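Ticket: Worstead export stuck at 300 rows
Opened 5/7/26 by Ruth Paucar

Hi Prasanna! Me again, still fighting the export (sorry!).

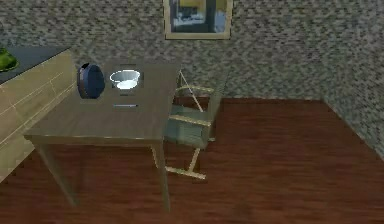
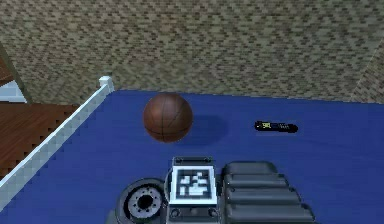
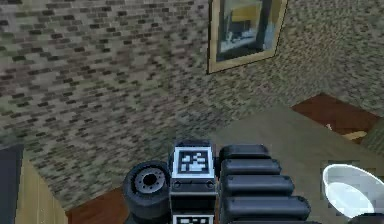
My list has 1000 rows and the file stops at 300 every time. I tried 2 browsers, same thing. One item is named "basketball, brown," like the one on the blue floor in the second picture, and I wondered if the comma was breaking it, but that row comes through fine. Could you check the row limit on your end?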